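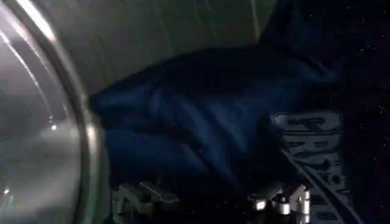

Does the Washing Machine Really Eat Socks?

You have probably heard a grown-up say it. Twelve socks go in, eleven come out, and the washing machine gets the blame. People say this so often that it starts to sound like a fact. But has anybody in your house ever seen a machine eat a sock? Let's be a little suspicious and check.

What would have to be true?

A sock is made of stuff: cotton, nylon, maybe some stretchy thread. Stuff can't vanish. If a machine swallowed a sock, the sock would have to be somewhere, either stuck inside or washed down the drain.

The drum is the round metal part that spins. Its walls are full of little holes that let water through. Try pushing a sock through a hole smaller than a pea. Good luck.

So is the story totally false?

Not quite, and this is the annoying part. Many front-loading machines have a soft rubber ring, called a gasket, between the door and the drum. A small sock can get tucked into its folds. Once in a while, a baby sock slips past the ring and ends up near the pump. Repair people do find them there.

So it can happen. Does it happen every week, in every house? I doubt it.

Other suspects

Socks get left inside pant legs. They cling to sweaters and fitted sheets. They fall behind the dryer, or under the bed before they ever get near the laundry. Dogs take them. A dark sock inside a dark sweatshirt is very hard to spot, even when you are holding the sweatshirt.

There is also a trick your brain plays. When all your socks match up, you don't think about it. When one is missing, you remember. After a while it seems like socks go missing all the time, because those are the only days you noticed.

Watch out for big numbers

Someday you may read that a person loses 200 socks in a lifetime. Maybe so. Ask who counted them, and how. Did someone follow people around for years, or did they just ask them to guess? A guess with a number in it is still a guess.

Test it yourself

You need a pencil, paper and a grown-up who does laundry.

1. Count the socks before they go in the wash. Write it down.
2. Count again when they are dry.
3. If one is missing, look in 5 places before you blame the machine. Ask the grown-up to check the rubber ring while the machine is off.
4. Do this for 3 loads, or more if you can stand it.

Write down the loads where nothing went missing, too. Those count just as much.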